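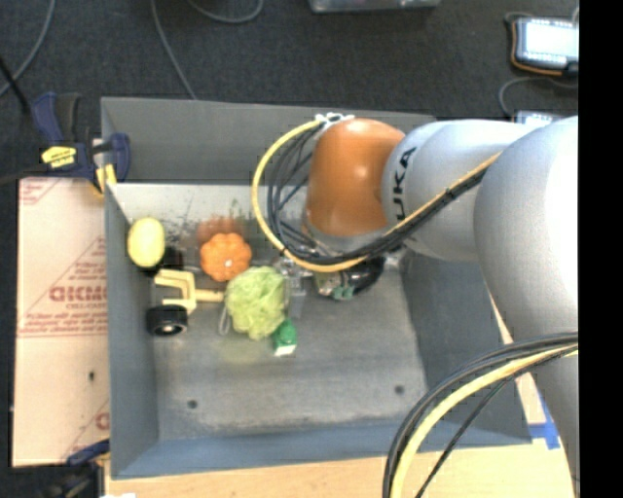 Seven Years of Bread at Billari

Nnamdi Balogun had been baking for other people since he was 19 when he took over the lease on a narrow shop in Prencombe. The previous tenant sold curtains. There was no oven, no drain in the floor and no parking.

"I signed it in March and we opened the week after Easter the next year," he says. "My wife thought I'd lost my mind. She did the books, so she had a right to an opinion."

Billari now sells 74 loaves on a slow morning and a lot more before a holiday. Most are a plain sourdough with a little rye in it. Balogun has tried to drop the seeded loaf twice and both times customers talked him out of it.

"I don't like it much," he says. "It sells, so we make it."

The flour comes from Jõgi, a small mill two counties over. He buys 200 pounds at a time and tests each delivery with one batch before he changes the water. The harvest was wet last year and the dough was slack for weeks.

"You add less water and you wait longer. People want there to be more to it."

He starts at 3:30 and is usually home by noon. He gave up the Saturday market stall after his back went, and he says he misses the talk but not the folding tables. A second shop has been suggested to him more than once. He looked at a place on the other side of town, did the sums and let it go.

"I'd be driving between two ovens," he says - "and I want to be standing at one."

His daughter works the counter in the summer. She has asked for a croissant. He is thinking about it.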